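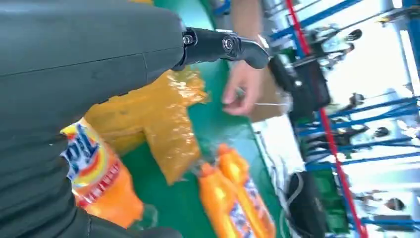
Keeping your fingers out of it when the arm lets go

We had a fault on our bottle-sorting arm in September that I still think about when I clear up in the evening, so let me pass along what we do now. The gripper closed on a soda bottle with a sheet of crumpled plastic wrap caught up beside it, and the controller threw a 299, which on our setup means the grip force doesn't match what it expects. Taro-simple, we thought, and Taner Karaca reached in to tug the wrap free. The jaw opened and closed again on its own! He lost a bit of thumbnail and nothing worse, thank goodness.

So, first tip: press the stop before any hand goes over the table, even for a scrap of wrap. Pausing the program is not enough - a paused arm can still retry its last grip.

Wait 5 seconds after the stop, then nudge the finger with a wooden spoon. If it gives, go ahead.

Pick up loose plastic wrap before you start a run, and again every 16 bottles or so (Geum-ok Min sets a kitchen timer, which works nicely too). Ours likes to cling to the bottles on dry days.

Keep cables clear of the spot where you reach, and check the bolts on the finger joint while everything is switched off. One of ours had worked itself a half turn loose, and I do wonder if that started the whole business. Yavuz Baysal has ordered a spare.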